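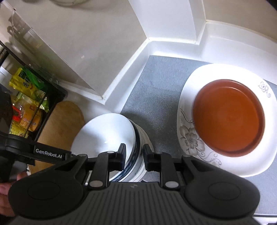

## Ticket 159: gripper drops out of recording during bowl pickup

**Site:** Plerkthorpe kitchen bench
**Status:** open (was closed, I reopened it)

The fault: the finger signal goes flat while the person is still squeezing the handle. Video keeps going, so the run looks fine until you open the log. Stacked bowls set it off most often. I can't say why yet, and I don't think Tillov can either.

**What was tried**

1. Swapped the cable. Same fault.
2. Reloaded the Prustness logger. The release note says "improved stability." Flat line at 800 ms, then again on the next run.
3. Raised the timeout from 700 to 800. This was the fix that closed the ticket in May. All I can see it doing is making the warning show up later.
4. Left the bowls alone and went to the clear, rounded piece by the white appliance. 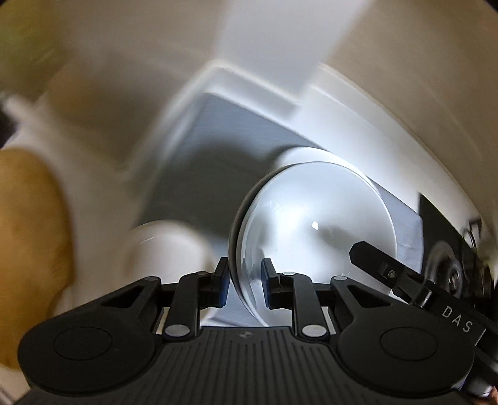 *Step 4. Clear piece between the blue finger pads.*

Step 4 gave 9 runs with no flat line. Tillov wants to call that proof that the bowls are too slick. I don't buy it. A slick bowl might slide, but it shouldn't stop the sensor from reporting where the fingers are. My guess is a loose connector that shows up at certain wrist angles.

**Wibisono support replied:** "Please recalibrate and retry." Did that before filing. It's in the first message.

**Next**

- [ ] Bowl run with the connector taped down
- [ ] Same wrist angle, nothing in the fingers
- [ ] Raw log to Wibisono, with the timeout back at 700

Please don't close this again on one good batch.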